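Why I went back to a landline

February is when I get around to all the boring stuff, and this year the boring stuff was the phone bill. I sat down on a Monday night with a cup of tea and the last year of statements, and by the time the tea was cold I was pretty grumpy. We were paying for 1,000 minutes of calls on a family plan and I was mostly using them to sit on hold.

So I did something my kids think is hilarious. I got a home phone again! With a cord and everything.

Our house is in a dip behind the ridge, and cell service has always been bad. One bar by the kitchen window, two if you lean over the sink. I tried Wi-Fi calling, and then I tried a little booster from Hekico that blinked green at me for weeks and did not one thing for the calls. My mother kept asking if I was in a tunnel.

The local company, Umali, still runs a plain line out here. I figured they'd try to sell me a bundle (they did, twice) but the woman on the phone was nice about it, and she even found our old number was free. It ends in 824, and I can still hear my dad rattling it off to the pizza place. 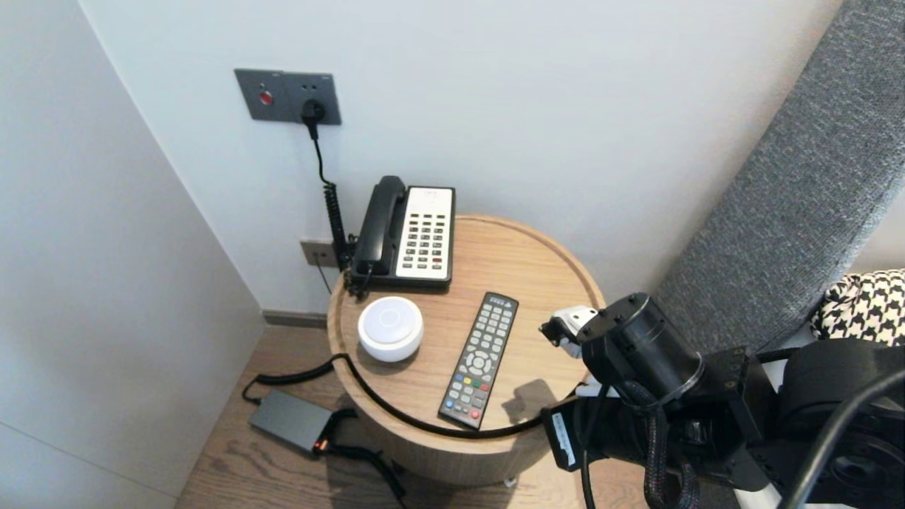

The new old phone, in its corner with the TV remote.

What I didn't expect was how much I'd like being stuck in one spot. On my cell I wander. I load the dishwasher, I fold a towel, I say "mm-hm" in the wrong places. Now I pull up a chair and just talk -- or listen, mostly, if it's my sister. We went an hour and a half last week and I couldn't tell you what it was about, but I went to bed in a good mood.

The junk calls are real, I'll admit that. The first few days it rang all through dinner, and every one of them wanted to talk about my car warranty. Umali has a blocking service you switch on through their website, and it's helped a lot. We still get one or two a day. I let them ring.

I've also started writing numbers down again, in a paper address book I found in the junk drawer. Half the people in it have moved. I called one of the old numbers anyway, got a very confused dentist's office, and apologized.

Next up is the internet bill, and I'm not looking forward to it.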